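A Morning at the Dranberg Mail Sorting Center

I had wanted to get inside the Dranberg sorting center ever since they closed our little branch office and told us the letters would be "processed regionally" from now on. So when the open day was announced I put my name down the same evening, and on January 22, 2024 I drove over with a thermos of coffee and a long list of questions, most of which I did get to ask.

There were 35 of us, mostly retired people and a few parents with homeschooled kids, and we were met at the side entrance by Zoi Chrysikopoulos, the plant manager. She started on the loading dock as a clerk and she still talks like somebody who knows what a full tray weighs! We got orange vests and a short safety talk, and then we went straight down to the floor, where it is much louder than I expected and smells of paper dust and warm rubber (I rather liked it).

The center handles mail for 104 delivery routes, from Ririer in the north all the way down past Pusteck. Letters come in by truck in the late afternoon and most of the sorting goes on overnight, so by the time we arrived things were winding down, and Zoi kept apologizing for that, though there was still plenty to look at.
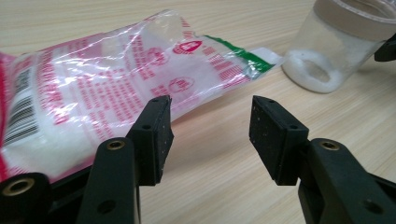

Then we came to the part I had really driven over for, the election mail. They have a separate area for ballots, with its own sign-in sheet and its own supervisor, and in the weeks before a vote every tray gets logged when it comes in and again when it leaves. A gentleman behind me wanted to know whether the cuts to overtime two summers ago had slowed any ballots down. Zoi said that packages had been late that summer, and some letters too, but that the ballots went out on the evening truck every day. She didn't seem to mind the question, and she stayed on it for a good ten minutes.

I asked about the 133 blue collection boxes that were taken off the streets in our county. That decision was made above her, she said, and she gave me the address to write to, which I have done. The comment period runs until the end of February, if any of you want to write as well.

We finished with coffee and very good walnut cake from the Kyriakidis bakery across the road. Parking is free behind the building, but come early, the lot is small.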